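Kustus Two-Arm Bench

The Kustus bench puts two arms on one tabletop for small parts that people usually sort by hand – keys, tags, rings, wire. It runs from a standard outlet and takes 20 minutes to set up.

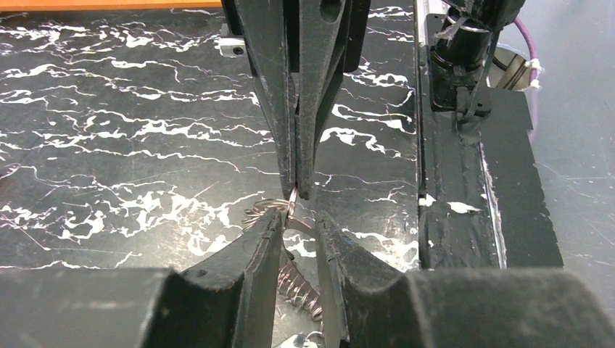
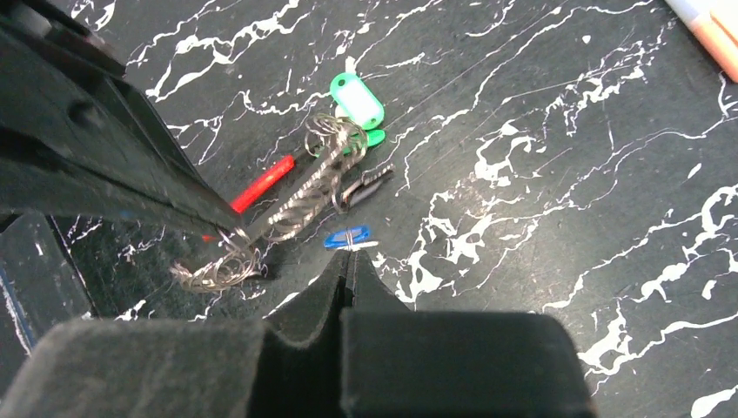
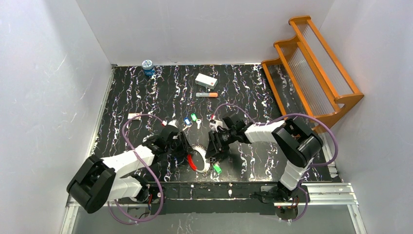
Trellton Small Parts Department

Before the bench came in, four people here sorted returned keys all day. Now one person loads the table and checks the work, and the others have moved to repairs and the front counter. Shifts still start at 7. Tangled rings are slow going, and odd pieces still go to a person.

Training takes 10 hours and is paid. Spare finger pads come from Dankwa – order them by Tuesday.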